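Ticket 2964
Opened by: Front counter, Dranthorpe lobby
Assigned to: Facilities, then Omedik support, then Facilities again
Priority: Medium (submitted as High, adjusted by someone who brings a thermos)
Status: Open, sort of

Reported problem
Arm at the coffee counter stops before the handover and the panel says WAIT OPERATOR. There has been no operator since January. There are two counter staff, whose job title is now "guest host," and neither of us has an operator login.

Steps already tried
Pressed Resume. Pressed Resume again with more feeling. Power cycled per the laminated card. Swapped to the other sleeve of cups. Called the number on the laminated card, which rang at our own front desk.

Update, Facilities
Closed as duplicate of 2896.

Update, front counter
Reopened. 2896 is about the milk fridge.

Update, Omedik support
Remote session done. The log shows 40 stops, nearly all of them between the morning rush and lunch. Each is a hold at the approach point: the gripper goes to the right height and then waits for a confirmation that the guest side is clear. Please confirm that the cup is being set on its mark and that the lid is fully pressed down.

Update, front counter
Cup is on its mark. Lid is down. I have pressed more lids than anyone in this building and would like that entered somewhere.

While I have your attention, the guest side is never clear, because that's where the guests are. They lean in to see what it's doing. When I made the drinks they looked at their phones. Now there's a show, they crowd the counter, and the show stops because it has an audience.
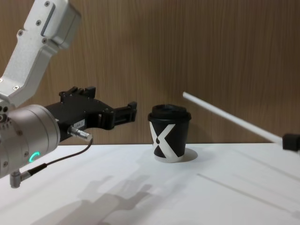
The hold itself is harmless enough. What it does to the shift is another matter. The plan we were given in January had the arm moving cups while hosts "engage with visitors." In practice I stand within reach of the Resume button all morning, and my engagement consists of asking visitors to take a step back. My coworker used to know most of the regulars' orders. Now the regulars order on the Milia screen before they get to us, and she has to read their names off a ticket to find out who she's been talking to for years.

For fairness: my wrist has quit hurting, and I don't miss the end-of-day count, which the system does by itself and gets right. I'd keep it. I'd just like it to move.

Update, Omedik support
Thank you for the detail. The clear zone was set up using the Fajardo site layout, where the counter is deeper. On yours, people standing normally are inside it. We can shrink the zone, but a change to a safety setting needs sign-off from your site's trained operator.

Update, front counter
Please see first line of ticket.

Update, Facilities
Operator training is available online. The course takes 2 hours and has to be done off shift. Closing as resolved.

Update, front counter
Reopened. If it's training for this job, it should be on the clock. Also, if one of us is the operator, one of us should be called the operator, and I'd guess there's a pay line that goes with the word. Sent to HR with this ticket number.

Update, Facilities
HR agrees on paid time. Title is "under review." Course booked for both hosts, June 2026.

Workaround until then
1. Tape on the floor one big step back from the counter. Guests respect tape. They do not respect signs.
2. If it holds, check that no one is leaning in, then press Resume once. Pressing it twice queues a second confirmation and it will stop again on the next cup.
3. If it holds three times in a row, switch it to Park and hand the drinks over yourself. Say good morning. Several people have told us they like this feature.
4. Write the time of each hold on the clipboard, for Omedik. Do not write comments on the clipboard. (Facilities asked me to add that one.)

Waiting on: training, zone change, HR. Milk fridge is still 2896 and still warm.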